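Noston Textile Care to open second linen hire depot in Badevgate

Noston Textile Care will open a linen hire and laundering depot in Badevgate in May, creating 35 jobs. The site, on the Kurek trading estate, will serve guest houses, care homes and small hotels that at present send their linen out of the area.

The depot will supply sheets, towels and blankets on weekly hire. Customers can also send in their own items for washing and folding. Collections will start at 6am, with bedding returned the following working day.

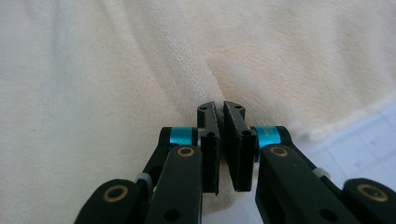
A cream-coloured fleece blanket.

Fleece and other soft furnishings will be washed separately from cotton bedding, at lower temperatures and with a longer drying time. Noston has offered this service at its first depot for two years and says demand from care homes has grown steadily. It now handles 356 customer accounts, of which 65 are in or near Badevgate. 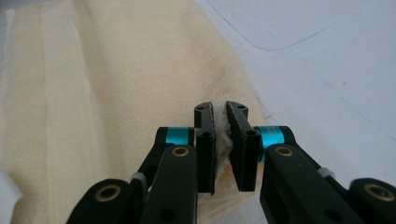 Prices will be the same at both depots. Existing customers in the Badevgate area will be moved to the new site without a change to their contract, and their account numbers will stay the same. New customers who sign up before opening will receive 20 per cent off their first three months of hire.

Deliveries will be run by Reltance, which already covers the company's northern routes. Recruitment for washroom, finishing and office posts is under way, and application forms are available from the Noston website.

Notes to editors

Trade customers may visit the depot by appointment on any Wednesday after opening. Requests should be sent to the Noston press office.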